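The Dial Comes Back

Small rotary encoders are turning up again on hobby boards and bench tools, and a few small makers have built a business on them

For most of the past decade, anyone adding a control to a small electronics project reached for a touch sensor or a pair of push buttons. They were cheap and easy to seal behind a panel. Knobs were for audio people.

That has started to change. Distributors who cater to the hobby and prototyping market now list more rotary encoder boards than they did a couple of years ago, and several of the newer ones come from companies with a handful of employees. Petum, a board maker in Rarnstead, released its first encoder module last September and has since added two more to the line. Heffernan, which used to sell only power supplies and cable kits, has one as well.

An encoder looks like a potentiometer from the outside, but it works differently. A potentiometer is a variable resistor. Turn it and the voltage on the middle pin moves up or down, and the position of the shaft is the value. An incremental encoder has no end stops and no idea where it is. It sends pulses on two lines, usually called A and B, and the order in which the pulses arrive tells the microcontroller which way the shaft is turning. The software keeps the count.

The usual cheap part gives 20 pulses per turn, with a detent you can feel at each one. That is coarse, but it suits a menu or a volume setting well. It is less good for anything that has to sweep a wide range, such as a signal generator, where the user would be cranking all afternoon. Designers get past this by watching how fast the pulses come in. Turn slowly and each click moves the value by one. Spin it and each click is worth ten or more.

The trouble with mechanical encoders is contact bounce. Inside the part, small metal wipers slide over a patterned disc, and every time a wiper touches or leaves a pad, the signal chatters for a short time before it settles. A microcontroller is quick enough to read each chatter as a pulse. The result is a menu that skips an entry, or jumps back one just as you press to select.

There are two common fixes. The first is a resistor and capacitor on each line, which smooths the edges before they reach the input pin. The second is a state table in the firmware, which accepts only transitions that are physically possible and throws the rest away. Petum's board has the filter parts fitted. The Heffernan board has the pads for them but leaves them empty, on the theory that buyers will want to pick their own values. Beginners will probably not, and the Heffernan leaflet could be clearer on the point.

Petum's newest module goes further and puts a small controller on the board itself. The controller reads the encoder, does the filtering, keeps the count and hands it over on an I2C bus when asked. The host needs two wires for data, plus power and ground, and several modules can share the same two wires if their addresses are set differently. Address setting is done with solder jumpers on the back. The jumpers are small and close together, and a fine tip is needed to bridge one without bridging its neighbor.

The board runs at 3 volts or a little above and tolerates 5 on the power pin through a regulator. The logic lines are not tolerant of 5 volts, however, and the printed legend does not say so. It is in the data sheet. Anyone using an older 5-volt host should put a level shifter in between.

We ran the Petum and Heffernan boards side by side for two weeks on the same host, using a plain counter program and no software filtering. The Petum board gave a clean count at every speed we could manage by hand. The Heffernan board, with its pads empty, miscounted often on fast turns and now and then on slow ones. With capacitors fitted it behaved much better. Adding a state table to the program cleared up nearly all of what remained.

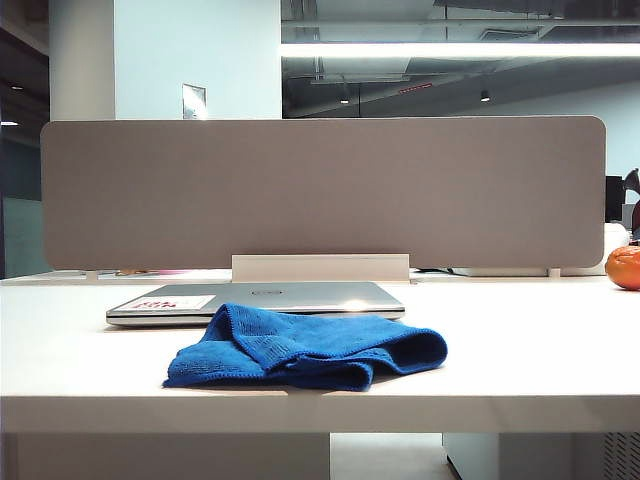
Among readers who wrote in after our first note on these boards, Pitel took the other side, arguing that hardware filtering hides worn parts until they fail outright, and that a bare encoder read by decent firmware lets you log the bad transitions and swap the part in good time.

It is a fair point for equipment that gets heavy use. A mechanical encoder is rated for a set number of turns, and the contacts do wear. For a panel that is touched all day, an optical or magnetic type may be the better choice. Both avoid sliding contacts, and both cost more. The magnetic kind reads the angle of a small magnet on the end of the shaft, and many can report absolute position, so the setting is known as soon as the power comes on.

Mounting is the part most often left too late. A board with the encoder soldered directly to it puts every push and sideways knock through the solder joints unless the threaded bushing is also fastened to the panel. Use the nut and the washer. Check the length of the thread against the thickness of the panel before drilling, and look for the small locating tab beside the bushing, which needs a hole of its own or has to be snipped off. Some 20 minutes with a ruler and a scrap of panel material will save a spoiled enclosure.

Knobs are sold separately in both cases. The shafts are the common 6-millimeter type, but Petum ships a D-shaped shaft and Heffernan a splined one, and the knobs do not interchange. Petum says a splined version of its I2C board is planned, with the solder jumpers moved to the front edge and spaced farther apart.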